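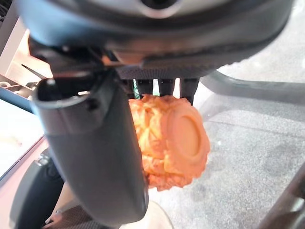

Der runde Tisch in Larkside, Galerie Teil 11

Seit letztem Herbst sammle ich auf dieser Seite Bilder von Tischen, an denen gearbeitet und gegessen wird. Angefangen hat es mit den Küchentischen in Skallside, danach kamen die Werkbänke und der lange Tisch im Haus Ellis. Jetzt ist der runde Glastisch im Raum 12 an der Reihe. Er steht auf grauem Teppich und ist, meiner Meinung nach, das schönste Möbelstück im ganzen Stockwerk von Larkside.

Ich muss zugeben, dass ich Glastische früher nicht mochte. In meinem Elternhaus gab es einen, und wir Kinder durften ihn nicht anfassen, wegen der Fingerabdrücke. An diesem hier gefällt mir, dass man durch die Platte hindurch den Teppich und das schwarze Tischbein sieht. Dadurch wirkt der Raum weniger voll. Die Lampen von der Decke spiegeln sich in der Platte, das ist beim Lesen manchmal unangenehm. Man gewöhnt sich aber daran, oder man setzt sich auf einen anderen Platz.

Wer den Tisch selbst besuchen möchte, nimmt den Bus 61 bis zur Endstation und geht danach am Kanal entlang. Der Raum ist am Nachmittag meistens offen. Die Klingel funktioniert nicht immer, bitte also auch klopfen.

Zum Obst auf dem Tisch: Eine Ananas ist eine gute Frucht für eine Glasplatte, weil das Gelb und das Grün darauf sehr kräftig aussehen. Mit Äpfeln habe ich es einmal im Haus Ellis probiert, und das Ergebnis war ziemlich langweilig. Die Ananas liegt hier direkt auf dem Glas, mit der grünen Krone noch daran. Eine Flasche mit rotem Etikett steht auch in der Nähe.
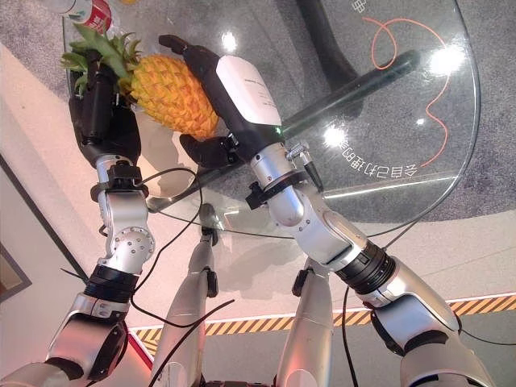 Bei uns kommt die Ananas immer erst auf ein Brett, schrieb eine Leserin aus Skallside, denn die harte Schale macht auf dem Glas kleine Kratzer, und die bekommt man nie wieder weg. Sie empfiehlt außerdem, die Krone bis zum Schluss dranzulassen und die Frucht daran zu halten, wenn man sie schält.

Für den Hinweis bin ich dankbar, ein Brett werde ich mir besorgen. Ob es wirklich die Schale ist, die kratzt, oder der Sand, der manchmal noch daran klebt, konnte ich nicht herausfinden. Ich wische die Platte mit lauwarmem Wasser und einem Tropfen Spülmittel und trockne mit einem alten Geschirrtuch nach. Glasreiniger nehme ich nur für den Rand.

Die Platte hat auch eine Aufschrift. Es sind weiße chinesische Zeichen, die auf das Glas gedruckt sind. Von der falschen Seite sieht man sie auf dem Kopf und gespiegelt. Ich kann sie leider auch von der richtigen Seite nicht lesen. Falls jemand mir mit einer Übersetzung helfen kann, freue ich mich über eine Nachricht.
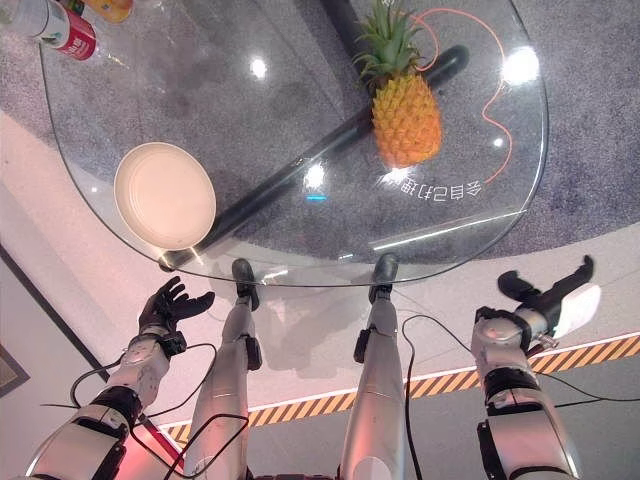 Ananas und cremefarbener Teller auf dem Glastisch, Larkside.

Den Teller mag ich wegen dem erhöhten Rand, so läuft kein Saft auf den Tisch. Ich habe im Geschäft Clotel nach ähnlichen gefragt, dort gab es leider nur flache.

Teil 12 kommt im September und zeigt die Klapptische aus dem Garten von Haus Ellis. Abzüge von allen Bildern kann man bei mir bestellen, bitte mit Angabe der Galerienummer.

Zuletzt geändert: Donnerstag, 16. August 2018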